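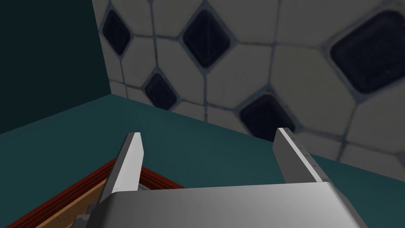
Gripper view is good in the simulator, but where do I put the camera on the real arm?

Posted in Home Builds, October 5, 2021

Hello all. I am building a small arm with a two-finger parallel gripper in my garage, and before I cut any more metal I test everything in simulation. My room in the simulator is simple: a teal floor, one wall with white octagon tiles and small dark diamonds between them, and a tray with a dark red rim on the floor. The virtual camera sits just above and behind the gripper, so I can see both fingers when they are open.

My problem is the real camera. In the simulator I can put it at any point and it weighs nothing. On the real arm I have 100 mm between the wrist plate and the shelf above my bench, and the camera module with its cable takes a good part of this. I have tried two places until now. On top of the wrist the camera hits the shelf when the arm folds back. On the side it is free, but then one finger hides the other one when I come near to the object.

The wrist plate is a Stisatora, the old one with four holes. The motors are Finix. I do not want to change them, I have already paid for everything in June and my budget is finished.

Second thing, smaller. My palm block takes a lot of space at the bottom of the view. Should I crop it, or leave it there? I want later to find the tray from the camera picture, and I do not know if the big gray area disturbs this.

Thank you for your patience with my English.

tray_and_tile

Ebihara
Put it on top, but tilt it. I had the same kind of trouble with a low shelf. A bracket that leans the camera 45 degrees down and toward the fingers needs less height than one where the camera stands straight up, if you also let the cable leave at the side and not at the back. Check with your own module, I don't know how thick it is.

How to try it before you print something:

Cut the bracket shape from stiff cardboard and tape it on the wrist plate. Tape a block of wood on it with the same size as your camera. Move the arm by hand, motors off, through the whole folding movement, slowly. Mark with a pencil where it touches. Then change the cardboard and do it again. I needed many pieces of cardboard, so keep the box from your next delivery.

When the cardboard version is free everywhere, measure the tilt and the distance to the fingers and put exactly these numbers in the simulator. You will want the two views to be the same, otherwise what you tune there does not help you in the garage. Also check the lens angle. In simulation people often leave the default value and it is much wider than the real lens. I lost two weekends with this.

About the palm: leave it in the picture. If your program looks for the tray, draw a mask one time over the part where the palm is and ignore everything inside. The palm does not move against the camera, so the mask stays correct as long as the bracket does not bend. The fingers do move, so for them you need a second mask for open and one for closed, or you only look for the tray when the gripper is fully open. I do the last one, it is easier.

One more remark -- the dark diamonds on your wall. They have strong corners, and a simple corner detector will love them more than your tray. Use the color of the rim first, then the corners. Or make the wall plain for the first tests and bring the tiles back when it works.

silten_user_2938
just buy the Silten side mount, works fine for me

tray_and_tile
Thank you Ebihara. I did the cardboard this evening. With the tilt it passes under the shelf, only the cable touches a little at the end of the movement, so I will turn the connector to the left side. The lens angle was also wrong in my file, exactly as you say. I had never opened this setting.

To silten_user: I looked at it, but the side mount has the same problem as my own side bracket, one finger is behind the other. Maybe your fingers are shorter?

silten_user_2938
yes mine are short. didn't think about that. you could put it further forward with a spacer but then it sticks out and you will hit things with it

arm_on_the_bench
I come here with the same wrist plate, so I add one detail. Two of the four holes on the Stisatora are not threaded all the way. If your screws for the bracket are too long they stop before the bracket is tight, and it feels tight but it is not. Mine moved a little each day and I was searching the mistake in the software. Use shorter screws or put a washer -- and draw a thin line with a marker over the bracket and the plate. If the line is broken one morning, your camera has moved and the mask must be drawn again.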